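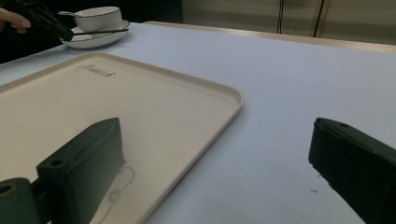
Toledo meal program to add weekend trays for older residents

Published in December
Filed under: Community, Food, Seniors

Older residents in Toledo who get weekday lunches at home will be able to sign up for weekend meals starting next month, the nonprofit Plillton Kitchen said.

The group now delivers to 909 households, Monday through Friday. The weekend service will start with 500 places. People who live alone and those who have come home from a hospital stay in the past month will be offered a place first.

"We kept hearing the same thing at the door," said Marlene Barros, who runs deliveries for the kitchen. "People were saving half of their Friday lunch for the next day. Some of them were saving it for two days."

Each weekend delivery will hold 2 lunches and 2 light suppers, packed cold, with heating directions in large type. Fruit, bread and milk will come in a separate bag. Low-salt and soft-food menus will be offered from the first week, and a menu for people with diabetes is the same one already used on weekdays.

The deliveries will go out late in the morning, together with the last weekday lunch, so drivers won't need to make a second trip. Barros said this was the main reason the kitchen could afford the change.

Most of the cost is being covered by a two-year grant from the Ustinance Fund, which pays for food and housing projects in northwest Ohio. The kitchen will also rent a second walk-in cooler. The one it has now is full by noon on most days, Barros said, and there is no room in it for another set of meals.

There is no set price. Households are asked to give $4 for the weekend delivery if they can, and nobody will be turned down for not paying. The weekday lunch stays as it is, with a suggested amount printed on the monthly letter.

The kitchen is changing how it plans its routes as well. Until this fall, drivers picked up a paper list each morning and crossed off names by hand. They now use Flotar, a routing program that puts stops in order and lets the office see when a meal has been left with someone. If nobody comes to the door, the driver calls the office before moving on, and the office calls the person's emergency contact.

That rule will not change for the weekend meals. Food will not be left on a porch or with a neighbor unless the household has agreed to it in writing.

Barros said the kitchen still needs drivers for the east side routes, where one person often covers what used to be two rounds. A route takes a little under two hours. Drivers need their own car and a valid license – mileage is paid – and they ride along with someone else twice before going out alone.

Households already getting weekday lunches will find a sign-up form in their next monthly letter. They can hand it back to the driver or give their answer by phone. New households need to be 60 or older and live inside the delivery area. The office takes calls from 8 a.m. to 3 p.m. on weekdays, and a family member can call for someone else as long as that person agrees.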